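Inventory Control for Small Retailers
Handout 5: Counting Stock and Keeping the Record Honest

February
Prepared by Latifa El Ouafi, Department of Business Studies

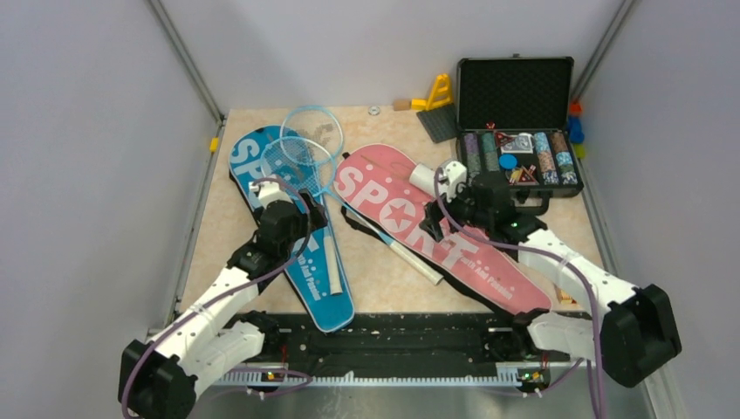 A stock record is a claim about what the business owns. It states that a certain quantity of a certain item is held in a certain place, and every later decision on buying, pricing and insurance relies on that claim. The previous handout dealt with how goods enter the record. The present one deals with how the record is tested once the goods are on the shelf.

Key terms

Book quantity: the number of units the record says are held.
Physical quantity: the number of units found by counting.
Variance: physical quantity minus book quantity. A negative variance is called shrinkage.
Count sheet: the form on which the counter writes the physical quantity. A blind count sheet leaves out the book quantity.

Full counts and cycle counts

In a full count, all stock is counted at one time, usually after closing and usually once a year. Receiving and dispatch stop until the sheets have been collected. The method gives a clean figure for the annual accounts, but errors made early in the year may sit undetected for many months, and by then their cause is hard to trace.

In a cycle count, a small part of the stock is counted at regular intervals while trade continues. Items that sell quickly or cost a great deal are counted more often than slow or cheap ones. Cycle counting asks more of the staff from week to week. It also requires a firm cutoff: any sale or delivery posted between the printing of the sheet and the end of the count must be noted on it.

Worked case: Haluvo

Haluvo sells sports and travel goods from a single shop in Fliradstead. At the start of the period the record showed 700 units of one line of carry bags. During the period 136 units were sold and none were received, leaving a book quantity of 564. The physical count found 559, a variance of minus 5.

The manager, Kelechi Ezeani, did not adjust the record at once. The sheet was first checked against the shelf plan, and a second person recounted the line. The recount agreed with the first. A review of the sales slips then showed that three bags had been sold under the code for a similar item, which had a positive variance of three. The remaining two units could not be explained and were written off as shrinkage.

Students should note the order of these steps — recount, search for miscoding, adjustment. A record corrected before the search is complete will hide the error in the second item, and both lines will be wrong at the next count.

Valuing the variance

Shrinkage is valued at cost and never at selling price. Haluvo held total stock of around 3920 dollars at cost in this category, and the loss of two bags was small beside that sum. A small loss must still be entered, with the date, the reason and the initials of the person who approved it. Where the same line shows a loss in successive counts, the matter should go to the owner in writing.

Separation of duties

The person who orders goods should not be the only person who counts them. In a shop with very few employees this may be difficult to arrange. An acceptable substitute is for the owner to recount a handful of lines chosen without notice.

Reading for the next session

Halvorsen, Soledad. "Blind Counts in Small Shops." Course reader, section 5.
Benkirane, Amr. "Cutoff Errors and Their Correction." Course reader, section 6.

Written exercise

Draw up a blind count sheet for a shop of your choice. Include a space for goods in transit and a space for damaged goods, and attach one paragraph explaining who would sign the sheet and when. Completed work is to be handed to Ghizlane Morsy at the department office before noon on the day of the next session.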